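30 August 2024
Dollwood summer project, box task, notebook page 67

Started late, charging again. Plan for the session: get the box / cloth / flowers layout settled and recordings on it with both grippers, harness on. Target for the whole dataset is 200 good episodes by November, we are well short.

Table stays where it is, round one, box towards the front, cloth on the left, flowers behind. Same every time please. If you move the box, put it back with the clasp facing the operator.

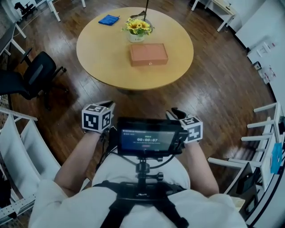
Start position, both grippers up, timer at 00:00:07.

Notes from the first batch:
- Start pose matters more than I thougt. Hands too close together and the tags get in each other's way, tracking drops on one side.
- Hold still a few seconds before moving off. I keep rushing it.
- Harness strap slips on the left. Needs a proper stitch, the tape won't last.

Moved on to approach runs. Walk in from the open end of the room, slow, aim at the middle of the table.
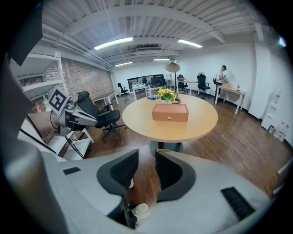 Speed is the other thing. The Vulex script throws out any episode where the wrist goes too fast and it binned a whole run of mine. Threshold might be silly, check before re-recording. Also it wants the two clocks within tolerance and the right one drifts. Restart both together, not one then the other (my fault last time).

Disk: 216 GB free before we began. Copy to the Zurnevley drive at the end of each session, do NOT leave it on the laptop.

Tried starting from a bit further round so we get some variety in the approach angle. Feels awkward but keep it, the model needs it.

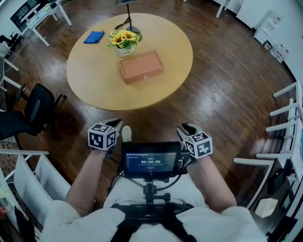 Viewpoint check

Chest screen gets in my eyeline if the arm is set too high. Drop it one notch and tighten the knob. Wrist views want the table in the middle at the start, so tilt the grippers up less than feels natural. Işık build of the viewer opens these files fine, the old one crashes past 3,000 frames.
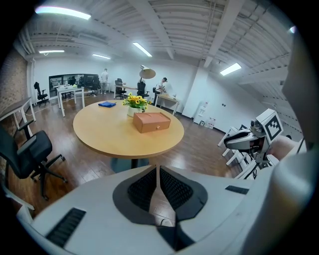 Wrist view before the approach. Table central, other gripper's tag in shot on the right.

To do
- strap
- ask about threshold
- relabel the early episodes, I wrote "open box" on some that are cloth onyl
- second set of batteries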